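Posted in: Robotics Club, Projects

Search this blog
Search for:

We are four weeks into the laundry project at the Tinham club and I said I would write up how it is going, so this is mostly for the people who missed the January meeting.

The task is to get clothes from a basket on the floor into a front loader. Oana Neagu picked it over the block sorting we did last year. She wanted something soft that never lies the same way twice, and she got her wish. We have recorded 1,181 attempts so far. I spent two evenings going through them and throwing out the ones where someone had bumped the basket halfway.

There are 14 of us on the list this term, split into two teams. Multo works on grasping and Costache works on everything after the grasp, so the lift, the reach into the drum and the letting go. The letting go is harder than I expected. A sleeve hangs on to one finger and comes back out with the arm. Costache have tried a small shake at the end and it helps with shirts. It does very little for towels.

Multo's trouble is picking up two things at once. White on white is the worst, as the program can't find where one piece stops and the next begins. We have started putting something red in the basket so that there is at least one easy target while we fix the rest.

The Broddale club have asked to come over and compare notes. Their arm is slower than ours but they have a longer reach. I've told them to bring their own washing.

Next session we start at 19:00, and please charge the laptops first. I still need to replace the cable tie on the wrist and write out the new start positions.
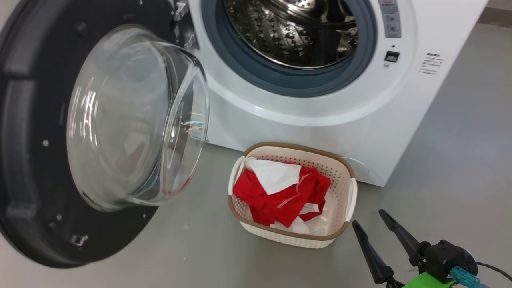
Door open, basket in place, gripper in view.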